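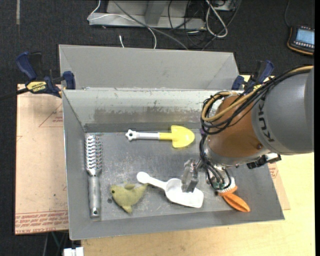

## Garau permit change, Tistwood site - thread

**1/** Right. Read the Garau application on the train so you don't have to. 183 pages. Most of it is maps of the same car park. Going to do this quick, comments close end of July and hardly anyone in Bronville seems to know it's open.

**2/** What it is: Garau wash out food drums at the Tistwood works. Dirty wash water gets treated on site, then goes down a pipe into the Etim. They have a permit for that already. They want it changed.

**3/** This is NOT a planning application. Different form, different people, different rules. Don't send objections about lorries, they'll go in the bin. Lorries was last year. I was cross about lorries too.

**4/** Current limit on suspended solids (bits floating in the water, basically) is tighter than what they're asking for. New figure they want is 80 milligrams per litre. It's on the table in section 4. The summary at the front just says "a modest adjustment".

**5/** If you only open one page open that table. The summary is written by the consultants and it reads like a brochure.

**6/** Someone asked what 80 looks like. Cloudy. You'd notice in a glass. Whether you'd notice in the river depends how much river there is to mix it with - see next.

**7/** So the dilution sums. They've used an average flow for the Etim over the whole year. Anyone who walks a dog along there knows the Etim in February and the Etim in July are two different rivers. In summer you can cross below the weir in wellies.

**8/** There IS a low flow sum. It's in appendix F. It uses a gauge upstream of where the mill leat takes water off. So it's got water in it that never gets to the pipe. Might be a reason for that, can't find one written down.

**9/** This is the bit I'd put in a comment if I were you. Short and polite. "Please can the applicant redo the low flow calculation using flow below the leat." Thats it. They have to answer a question like that.

**10/** Tea. Back in a bit.

**11/** Back. Temperature. Old permit has a max temperature for the water coming out of the pipe. New one keeps it but moves where it's measured, from the end of the pipe to a chamber inside the fence. Could be nothing. Could be easier to look after the probe in there. I'd still want to know how far the chamber is from the pipe and if anything else joins in between.

**12/** Drawing 7 shows a surface water drain coming in between the two. Drawing 9 doesn't show it. Same date on both drawings.

**13/** Monitoring. At the moment they take a sample every week, send it to a lab, and the results go on the public register. They want monthly sampling plus a continuous meter. The meter is a good thing imo. Weekly lab samples miss loads.

**14/** But a meter's only any use if someone outside sees the readings. Application says data will be "held on site and available on request". Request to who? By who? How long do they keep it? Doesn't say.

**15/** So second thing for a comment: ask that the meter readings go on the register same as the lab results do now. Daily figures would do me.

**16/** Few replies saying I'm against Garau. I'm not, my aunt worked there, half the street did. They want to wash more drums, fine. More drums, more dirty water, so bigger treatment. The application has more drums and the same tank.

**17/** Well, same tank with a new dosing unit on it. Page 112. Dosing unit makes the muck clump and sink. They say it copes with the extra load. The trial data behind that is from a works somewhere else, washing different stuff, and it ran over winter.

**18/** And the sludge. More clumps = more sludge. It gets tankered off. Goes where? "A suitably licensed facility." Ok.

**19/** Smell. Lot of you asking. Smell is covered but in a separate odour plan, not in the 183 pages. You have to ask for it. I've asked. Will post when it turns up.

**20/** If you want to complain about a smell that's happening NOW, don't use the consultation, ring the incident line and get a reference number. Write down the time and which way the wind's blowing. "About teatime, stinks" doesn't get anybody out of bed.

**21/** Letters. They say 966 households were notified. I live in view of the gate and didn't get one, neither did either side of me. The map of who got a letter stops at the railway. Bronville side of the line has nothing at all, and that's the side the river goes.

**22/** Not saying that's on purpose. Someone's drawn a circle round the works on a map and the pipe comes out near the edge of it. But if you're downstream and heard nothing, say so in your comment, first line.

**23/** How to comment: online form on the regulator's consultation page, search Tistwood, or by post. Put the application number on it. No number and it floats about for weeks. Number's on the yellow notice on the gate, also on the copy in the library but that one's been laminated badly and the last digit is a guess.

**24/** Don't copy and paste somebody else's. Identical ones get lumped together as one response. Your own words, three lines is fine, spelling doesn't matter (clearly).

**25/** Things they can look at: what's in the water, how much, how hot, how it's measured, smell, noise from the plant, sludge storage, spills.
Things they can't: house prices, traffic, opening hours, whether you like the fence.

**26/** Anglers - if you've got your catch books or fly counts for below the weir please send them in. The ecology bit relies on 2 sampling visits and both were upstream of the pipe. Real records from downstream would be worth more than anything I can write.

**27/** Same for anyone with dated photos of the river really low. Stick the place name on them.

**28/** Correction to 13, sorry. Weekly is for solids only. Ammonia is already monthly and stays monthly. Thanks to whoever messaged, you're right, I misread the footnote.

**29/** And no I don't know if there's a public meeting. One isn't automatic. People can ask for it in the comments. If enough do they sometimes put on a drop-in, usually 3pm when everyone's at work, so ask for an evening.

**30/** Phone on its last legs. Will add the odour plan underneath this post when I get it, and the answer about drawings 7 and 9 if there is one.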